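Dirnar Users Board > Shop Talk > Rules for hand-held gripper sessions

benchmoss
10/19/18
Okay, I need a sanity check on our house rules. We run hand-held gripper sessions at the Rondside shop, one person with a gripper in each hand, and I got handed the job of writing the standard before December. My draft has 13 rules and people are already grumbling! The big ones so far: markers stay clean and uncovered, nobody walks between the operator and the counter, and cables get routed away from wherever the operator's feet go.
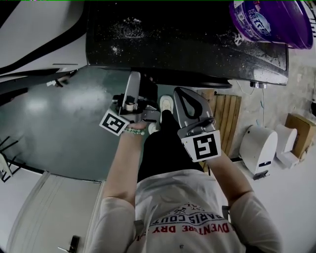

The one I keep fighting over is counter prep. I want every surface wiped down before each session, no exceptions. My coworker says real counters have crumbs on them and the robot had better get used to it. Thoughts?

tealfloor_jo
I'm with your coworker, sorry. If you scrub everything you end up teaching it about a kitchen that doesn't exist. Our rule at Orulport is to write down the state of the counter and leave it alone. I'd fight a lot harder for the cable rule. Do you have one for seated work too?

benchmoss
Same rule, seated or standing. I'd like a set distance but haven't picked one — here's the sitting version so you can see what I'm dealing with.

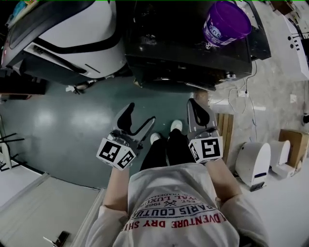

Seated, both grippers out front, power strip over on the floor to the right.

gripe_and_grip
Thin cables running across a floor are a trip hazard, period. Tape them or cover them. I don't care if the operator is sitting, they have to stand up eventually, and they'll be looking at their hands when they do it.

tealfloor_jo
Yep, what he said. Also 13 rules is too many. We had 4 pages once and people initialed them without reading a word. Get it onto one sheet.

oldlatch
Going to disagree with the one sheet thing. We use the Alarcón checklist, it's 2 pages, and it works fine if somebody reads it out loud at the start. What I don't see in your draft is anything about bystanders. Do you clear the room?

benchmoss
Nope, it's a shared space and I can't kick everybody out. I was thinking of a notice on the door and that's it?

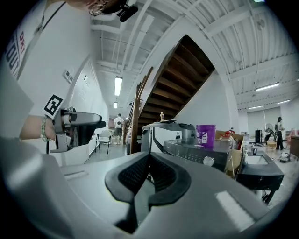 From one of the grippers, with other people further back in the room.

oldlatch
Then you need more than a notice. Anybody who might get recorded gets told first and gets to say no. I'd make that rule one, ahead of the markers.

gripe_and_grip
Eh, ahead of the cables? We've logged 200 sessions and the only paperwork I ever had to fill out was for a fall.

benchmoss
Fine, consent is one and cables are two. Crumbs get written down and left where they are, you wore me out. I'll post the new draft once I've cut it down some.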